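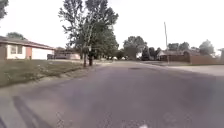
3. Site and Surface Condition

The survey segment is a residential street with single-story houses, front lawns and a low concrete curb. The asphalt has no painted lane lines. It is worn and mottled, with light and dark patches, and one long dark streak runs along it at the left. A small dark oval farther along was logged as "patch or cover" because the type could not be settled from the images.

The segment was assigned the code Kullar-2. It is one of 4 segments in the Aludach pavement study, with a total length of 1,096 meters. Condition was rated on the Peng scale used in the course, with separate scores for roadway, gutter and curb. Unai Campos did the first rating. The second was done without access to his sheet.

3.1 Curb and gutter

The curb is light gray concrete with a rounded, weathered top edge. A thin, jagged crack crosses it between two sections. Cracks of this kind were scored as minor unless the sections had shifted in height. 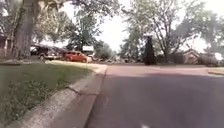 Height offset was measured with a steel rule at each crack. The two raters disagreed on two entries, both for the gutter strip, and the lower score was kept. Scores were entered in Virkular and exported as a table (Appendix B).

Trees and grass next to the curb were noted but not scored. Root pressure is a possible cause of curb cracking, but no digging was done and the cause was left blank on the form.

3.2 Limits

All ratings were made in August. Winter damage is outside this report.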